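Bench 2 notebook, Purba refurb line, Patbridge
March, Friday
Entry: M. Santoso

Started at 8.15 with coffee and the overnight list. 452 towers still to do on the Gisitz lot, all ex-office desktops, all needing memory checked and refitted before they go out to Sollberg. The arm gets the memory. We get everything the arm doesn't want, a list that has grown since Christmas.

For the record, as the new people keep asking how it used to be: one person per bench did a tower from lid to label. You opened it, hoovered it, swapped the memory, swore at the drive cage, closed it, stuck the sticker on. Now the job has been cut into slices. Opening and cleaning is one slice, cable dressing is another, and the slice in the middle, the one with the satisfying click, has gone to the arm. I had not realised how fond I was of the click.
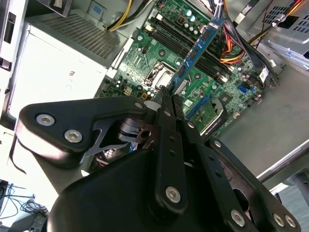 Cable dressing deserves its own paragraph. When I did memory by hand I pushed the wires aside with a knuckle and thought no more about it. The arm has no opinion about wires until it meets one. So somebody now spends the morning tucking power leads out of its way, and this week the somebody is me. Eleven years in the trade and I am a hairdresser for computers. My hands are less sore by four o'clock, I'll give it that. My patience is about the same.

Things that have changed on the bench since the arm went in, written down before the Monday people rewrite history:

1. Fixture plate stays on the left of the tower, always. Do not move it to make room for your lunch. Do not put your lunch on it.

2. Tower goes on its side, open side up, front bezel towards you. We used to turn them whichever way suited. Left-handers are still cross about this and have a point.

3. Arm is paused before any hand goes into the case. Paused means you pressed the button and said so out loud. It does not mean it looked as if it was having a think. 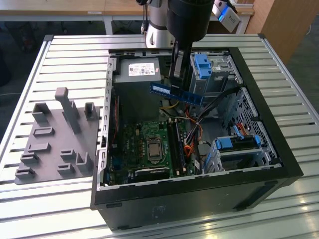
4. Rejects go on the trolley with a note saying what was wrong. "Robot didn't like it" is not a note. I found three of those yesterday and two were in my own writing.

5. Whoever is on the bench signs the sheet, same as before. We argued over this one. If a module is badly seated, whose name is on it? For now it's the person who checked it, so check it. Press both ends of the stick, look at the latches, then sign.

Middle of the day. Target for the bench is up to 200 towers a week with the arm running, and there's a chart by the door so we can all enjoy it. The chart counts towers out. It has no column for time spent waiting for the arm to make up its mind, or for time spent making up our minds about the arm. I have asked for a column. I have been told the chart is full. 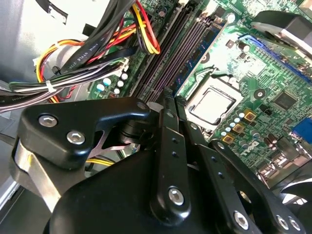
Talked at lunch about hours. The fear in January was that there would be fewer of them. What we got was the same hours with different stuff in them: more looking, more noting down, less doing. A couple of people like it. I like it until mid-afternoon, at which point watching something else work becomes harder than working. Suggest we swap between the arm bench and hand repairs at the tea break instead of weekly. The hand bench is the popular one now, which would have got a laugh a year ago.

Also raised: training. So far it has consisted of a 265-page manual and me. The manual is better on error codes. I am better on where the tape is kept.

Last tower of the shift was job 1074, another Gisitz one. Did the cables, stood back, let the arm have its go.
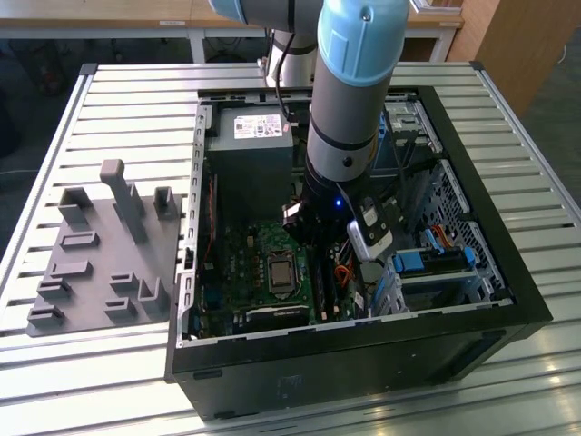 Job 1074, arm holding a module over the board. Fixture plate on the left as per item 1.

To do next week:
– ask again about the chart column
– draft rota with the tea-break swap, pin it up before anyone can object
– more cable ties, the short ones
– find out from Sollberg whether they want the check sheet in the box or by email. They have said both.
– left-handers' complaint: try the keyboard on the other side and see if that does it

Bench wiped down, sheet signed, trolley put away. Key is in the usual drawer.

M.S.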